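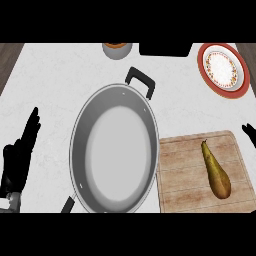 A silver pan on a marble worktop.

Mekik streaming box review: a decent way to keep up with the serials

By Tài Thân
May 29, 2026

If you follow more than one daily serial you will know how quickly the episodes pile up. I watch two, and by the end of a working week I can be six episodes behind on each. The Mekik is a small box that plugs into the television and records them for you, and I have been using it since the start of spring.

Setting it up was simple. You plug it in, join it to the wi-fi and search for the shows you want. I started with Trusalach, the long-running family drama, and then added Jodovar, which goes out later in the evening. Both were found on the first search, with the right channel and the right times.

The recording is reliable. It missed one episode of Jodovar, on a night when the channel moved it for an awards show, and picked up the repeat the next morning. Everything else was there when I looked for it. The picture is the same as the live broadcast. Sound was a touch quiet on older episodes -- I had to turn the television up and then down again when the adverts came on.

The best part is the recap button. Press it before an episode and you get the last few minutes of the one before. With a serial that can spend a whole week on one wedding, that is often enough.

I liked the menus less. Episodes are sorted by number only, with no dates and no cast names, and Trusalach has been running so long that scrolling back takes ages. A guest actor I wanted to find, the one who played the lawyer in the Hoàng family court story, took me most of an evening. A search by actor is promised for June.

The box holds 4,000 hours, more than I will ever fill. The remote feels cheap and the back button sticks.

I would buy it again for the recording alone. Anyone who mostly watches films can leave it -- the film section is thin and most of it is old.

Score: 4 out of 5

Related
Jodovar: who is leaving after the wedding week?
Trusalach cast then and now
Five serials to start this June
Soundbars for small rooms

Contact us | Copyright 2026 | Back to top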